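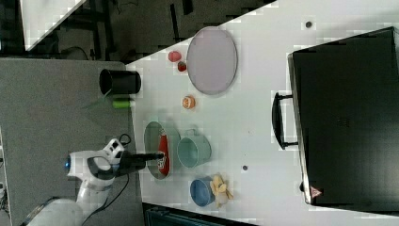
Siham Awad has been renting out trade show furniture and booth hardware from a warehouse in Kemham for long enough to have opinions about carpet. Her company, Delorme, supplies small exhibitors, mostly firms taking a single booth two or three times a year. What they ask for first is nearly always the same: a white tabletop, gray carpet and a few small things to set out, such as a pale green dish or a mint-green mug. "White and gray go with any logo," she says. "People worry about the table for weeks. Then they forget to order power."

Power, in her view, is where first-time exhibitors lose the most money. Most halls charge one price for electrical service ordered early and a higher one for orders placed close to the show or on the floor. Awad keeps a calendar for every customer with the early deadlines marked. She will call them twice. After that they are on their own.

"I had a customer last November who paid more for one late outlet than for the table, the stools and the counter together," she says. "He was angry with me. I showed him the two emails."

Her partner in the business is Gilles Vasseur, who runs the warehouse and the trucks. He came from concert touring and still labels everything on three sides. The company has 136 rental counters in stock, and he says the model matters less to him than whether the shelf inside locks. Customers put laptops in them overnight.

Vasseur would like exhibitors to read the section of the show manual on material handling, which covers moving freight from the dock to the booth and taking the empty crates away. The charge usually goes by weight, often with a minimum for each shipment. A customer who sends four boxes on four different days can end up paying the minimum four times.

"Put it on one pallet," he says. "Wrap it, label it, send it once. I say this every week."

Does it ever make sense to carry the booth in yourself? Sometimes, he says. Some halls let exhibitors bring in what one person can carry, and a few allow a small cart. The rules are different from building to building, and he has seen people turned around at the door with a folding wagon. He tells customers to call the hall and write down who they talked to.

Renting or buying is the question Awad hears most. Her rule of thumb is that a company doing one or two shows a year should rent nearly everything and own only the graphics. From the fourth show on, buying begins to look better, as long as there is somewhere dry to keep it. She has talked people out of rentals. Timothée Rey, who sells filtration parts and exhibits at the Oladitz regional show, came to her for a third season and left with a price comparison that told him to buy.

"It was some $4,000 to own the frame and the cases," Rey says by phone. "I was going to spend that on rental by the next summer. She still gets my carpet and my furniture, so I guess it worked out for her."

Rey's booth is eight feet deep, a little less than the space he pays for. He likes having room behind the back wall for coats and boxes. He also gave up his front table this year and moved it to the side. With the table across the front, he says, he stood behind it all day and visitors stayed in the aisle. He has no figures on whether the change brought in more orders, but he had longer talks.

Setup time is the other thing customers guess badly. Awad asks for 90 minutes for a plain booth with a back wall, a table and two lights, and double that if there is a screen – screens always need a cable that is in the other bag. She does not like to finish after 6 p.m., when labor rates go up in many halls.

Asked what she would change about the trade, Awad thinks for a while and says the forms. Every show has its own, and the carpet is never on the same page as the furniture. Vasseur, from the other side of the office, says he would change the docks at Grisham, where two trucks fit and five show up.

The company is taking orders for the spring shows now. The early power deadline for Oladitz is already on the calendar.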